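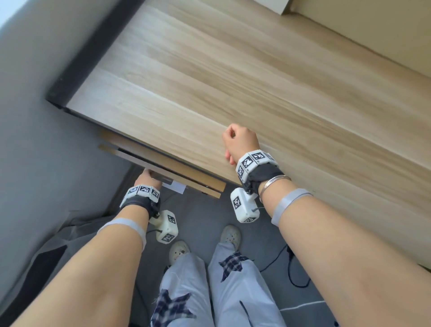
Haoran Jin
Teaching Fellow, Robotics and Automation

Handout 2: Wrist-worn capture kits for demonstration data

The kit under review is the Lukine wrist set. It is sold as a pair, left and right, and the supplier describes it as a low-cost alternative to teleoperating an arm. We are concerned with whether the recorded motion is good enough to train on.

Parts. Each wrist carries a black fabric strap with a white segmented band, and a white box module below it. Both band and box have square fiducial markers. The markers face several directions so that the head camera keeps a view of at least one as the forearm turns. When none is visible the pose estimate drifts, and the session log should be marked accordingly.

Task. The working example is a drawer pull: fingers of the left hand curled under the drawer, right fist resting on the desktop. It looks trivial. For tracking it is awkward – the grip is made from below, and the fingertips are partly hidden from a camera above. Compare the wrist pose with the finger pose separately when you assess a recording.

Points to check in the trial:
Strap tension. A band that slips during a session invalidates the calibration.
Cable routing. Leave slack for full reach.
Idle hand. Record it as well. A resting hand is valid data and should not be trimmed.
Sample count. Take 32 pulls per wearer before changing the desk height.

Costs. The quotation from Mondow covers 500 hours of support. The Cloralen licence is separate and must be renewed each August.

Reading: Kuo, Yuk-lan, course notes on marker pose estimation, section 2. Bring your calibration file to the lab.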